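Sorting out the white cabinet, part two: the lower doors

The upper half was covered in the last post, so this one starts at knee height. For anyone who missed it, the unit is a tall white cabinet in the back bedroom, with two glass doors on top, an open shelf compartment between them, and four paneled doors below. It came with the apartment. The previous tenant, Kauko Riihimäki, left it because it would not fit through the door in one piece, and I have not tried to prove him wrong.

The problem with the lower section is depth. Each shelf is 55 cm from front to back, and anything pushed past the halfway point is out of sight from standing height. Over five winters it filled up with spare bedding, extension cords, paint rollers, a Celtley hand mixer with one beater, and several bags of bags. I had stopped opening the left side altogether.

Method

I do one door at a time. Everything behind that door comes out onto the floor, gets sorted, and goes back or goes away before the next door is opened. The alternative is to empty the whole thing at once, and I did that in January. It took two evenings to get the bed clear again.

Sorting is into bags. I use one for trash, one for donation, and one for things that belong in another room. The third fills fastest. Small hard items go in a shallow container so that they do not end up at the bottom of a bag under a blanket.

The shelves themselves are particleboard with a white coating. I wipe them with a damp cloth and a little dish soap, then leave the door open for an hour. Strong cleaners have taken the shine off the edges in two places, so I no longer use them.

Hinges

Two of the hinges had drooped enough for the doors to rub. These are ordinary concealed hinges with three adjustments: side to side, in and out, and up and down. The up-and-down screws are on the mounting plate and should be loosened only a quarter turn, with the door supported from underneath. I set the gap between doors with a piece of folded cardboard and tightened everything by hand. A power driver will strip particleboard very quickly.

One screw hole was already stripped. I filled it with wood glue and toothpick ends, let it set overnight, trimmed it flush, and put the original screw back. Reijo Pitkänen wrote in after the last post to recommend a proper repair dowel. He is probably right, and if the toothpicks fail I will buy one.

Bins and labels

I bought Dasar bins for the bottom shelf, the low ones without lids. They are 5 cm shorter than the shelf is deep, so they slide all the way in and the door still closes. Lidded bins looked better in the store, but I know from the kitchen that I stack things on lids and then never open them. The labels face up as well as forward – from standing height the front face of the bin is hard to read.

Bedding goes on the shelf above, folded to the width of one door. Two blankets per door is the limit. A third fits, but then it takes both hands to get anything out.

Where it stands

The lower doors are next in line, with a bag on the floor in front of them. The open compartment still has an orange plastic bag and a small scoop on its bottom shelf, and I will deal with those when I have decided where scoops live. The glass panel against the left wall and the gray board beside the cabinet are also waiting for a decision. 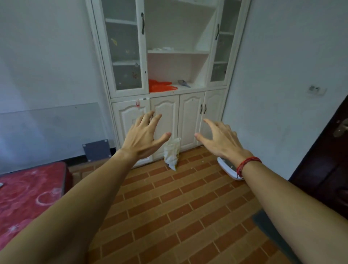 Next: the hallway closet

The closet is narrower and has a rod, which changes the approach. I plan to measure it first, including the space above the rod, and buy nothing until the coats have been sorted. The Garell hooks from the old apartment should fit the back of the door if the screws are short enough. Measurements will be in the next post.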